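Business and Society
Handout 4: How a company reports on its work in the community
Lecturer: Vichien Chuensuk

Please read these notes before the seminar and bring a printed copy. The first part repeats what I said in the lecture, with some small corrections. The second part is a case that we will use for the group work.

1. What we mean by a community report

A community report is a document in which a company tells people outside the company what it gave, what it did and what changed. Some companies put it inside the annual report. Others publish it alone, usually once a year. In most countries a small company has no legal duty to write one, so the company decides by itself what to include. Keep this in mind when you compare two reports. A missing number can mean that the result was poor, but it can also mean that no person was asked to collect it.

Students often mix up three words, and I take off points for this in the exam.

Input is what the company puts in: money, paid hours, goods, the use of a building.
Output is what is produced directly: courses held, meals served, trees planted.
Outcome is the change for the people concerned. A person who finished a course and found work six months later is part of an outcome. The course itself is an output.

Most reports are strong on input and weak on outcome. Input is easy to find in the accounts. Outcome requires that you go back to people after some time and ask them, and this costs money which was normally not in the budget.

2. Who reads it

The writer should decide on the reader first. Employees look for their own department and their own project. Local government wants to know which neighborhoods were reached. Customers read very little, perhaps one page. Banks and larger buyers have become more serious readers in recent years, and they often send a questionnaire with the same questions that the report should answer.

When one report is written for all of these readers, it becomes long and the useful parts are hard to find. A common solution is a short public report with a table of data at the end.

3. Survey data in reports

Many reports use a survey of employees or of partner organizations. Check four points each time:

Who was invited to answer, and who was left out?
How many answered, compared with how many were invited?
Was the question open, or did it suggest the answer?
Who did the survey, the company itself or an outside firm?

A percentage without the number of answers behind it should not be used in your essay. If the report does not give the number, write that it does not give it.
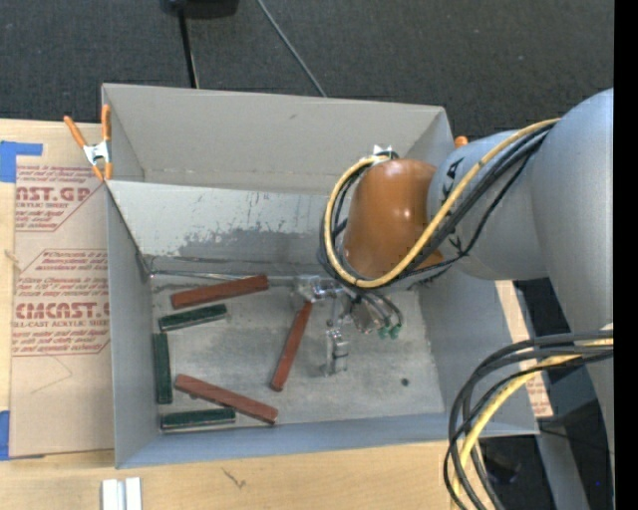
Nakpan, September

The case: Loretti and its partners

Loretti is a family company which makes kitchen fittings. It has its main plant in Nakpan and a small sales office in Wutow. The owners have supported local schools for a long time, but without a plan. A school director would telephone, and somebody in the office would say yes or no. When the daughter of the founder became general manager, she asked for a list of everything the company had given in the past year. It took the accounting department several weeks to prepare this list, and it was still not complete.

She then decided on three changes. First, every employee may use paid time for community work, if the supervisor agrees to the date. Second, requests from outside must be made on one form and are answered within 30 days. Third, the company publishes a report every year.

For the first report Loretti hired Flelten, a research firm in Wutow. Flelten sent a questionnaire to all the employees and received answers from 61 percent of them. The report states that employees gave 3,570 hours in the year. It also says that "our people are proud of their contribution," but the table at the back has no question about pride. I asked Flelten about this sentence and they told me that it was added by the company after their text was finished.

The partner organizations were not included in the survey. Two of them were interviewed by telephone, and short quotations from these interviews appear on the inside pages. Both quotations are positive. We do not know what else was said.

Two more facts are useful for your discussion. The hours were reported by the employees themselves at the end of the year, from memory. And the hours of the management are counted together with the hours of the production workers, so it is not possible to see if the workers on the line could really use their paid time.

4. Group work

Work in groups of four. Each group chooses one reader from section 2 and reads the case as this person.

a. Write down which statements in the case are about input, which are about output and which are about outcome. If you find no outcome, suggest one that Loretti could measure next year with little cost.
b. Rewrite the sentence about pride so that it is supported by the data, or explain why it should be taken out.
c. Propose a better way to record the hours. Consider that workers on the line do not have a company computer.
d. Decide if the partner organizations should receive the draft before it is published. There are arguments on both sides and I want to hear both.

Each group presents for ten minutes. Slides are allowed but not necessary.

5. Written assignment

Choose a real community report from a company with a plant or office in our region. Write an essay of four to five pages using the questions from section 3. The essay counts for 30 percent of the final grade. Put the title of the report and its year on the first page, and attach copies of the pages which you quote. If you are not sure that your report is suitable, come to my office before you begin to write.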